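Jestalley Kitchen Supply
Home > Cooking at Home > Griddles and Woks

Dasier Flatbread Griddle, 19 in.

$249
In stock. Ships from our warehouse.
Sold with: griddle plate, burner base, hose and regulator

The Dasier is a round carbon steel griddle on a gas burner base. It is made for roti canai, murtabak, dosa and other thin breads that need a wide, evenly heated plate. People also use it for fried noodles and oyster omelets, and it handles both well as long as you don't pile the food up.

The plate measures 19 inches across and has a low raised rim that keeps oil from running off. The middle sits slightly lower than the edge, so a spoonful of ghee stays where the dough goes. A home skillet is too narrow to lay out a fully stretched roti. This plate takes one with room left over for an egg.

The plate weighs 18 pounds. Lift it with both hands and don't move it while it is hot. 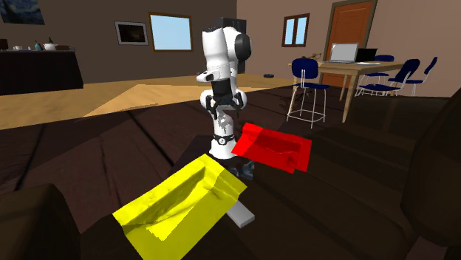 The burner has two rings with separate valves. For roti, light both, let the plate heat through, then turn the outer ring down low. For noodles, leave both rings up. The flame is shielded on three sides, and the open side should face away from the wind. Outdoor use only.

What's in the box
Carbon steel plate
Burner base with folding legs
50 in. hose with regulator
Wrench for the hose fitting
Printed care sheet

The gas tank is not included.

First use
The plate ships with a thin coat of wax. Wash it off with hot water, dish soap and a stiff sponge, then dry the plate over a low flame. Wipe on a very thin layer of neutral oil and heat until it stops smoking. Let it cool and do it again. Three rounds is enough to start cooking. The color will be patchy at first, with a darker ring over the burner. This evens out with use.

Cook something greasy the first few times. Skip tomatoes, tamarind and vinegar until the surface is dark all over.
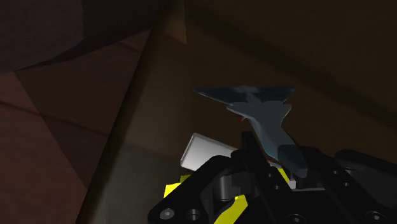 After cooking, wipe the plate while it is still warm and rub on a little oil. Soap is fine now and then. Don't soak it and don't put it in a dishwasher. If rust shows up, scrub it back to bare metal and oil it again.

Notes from our test kitchen
Huệ Cù cooked on the Dasier through June and wrote these up for us.

"Rest the dough longer than you think, overnight if you can. I coat the balls in margarine and keep them covered. If the dough tears when you stretch it, leave it alone for a while and work on another one.

Medium heat is plenty. My first batch browned before the layers cooked, and it was my fault for leaving the outer ring up. Clap the roti between your hands when it comes off so the layers open. Serve it with dal or a thin fish curry. I had mine with condensed milk as well."

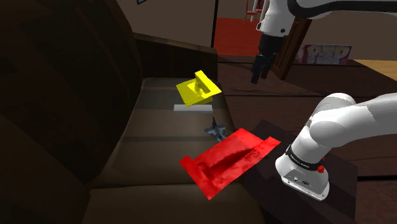

Simulated room with a dark brown sofa, a white robot arm and a gray toy jet.

Compare
The Tellitix griddle is smaller and lighter and fits over a regular kitchen burner. Choose that one if you cook for two or have no outdoor space. The Bouazza is a flat plate with no rim. It suits dosa better than roti, as the batter spreads more evenly, but oil will run off if the stand isn't level.

Returns
Unused griddles can be returned in the original box. Once the wax has been washed off we can't take the plate back, but the burner base and hose are still covered if a part is faulty.

Replacement plates, hoses and regulators are listed under Parts.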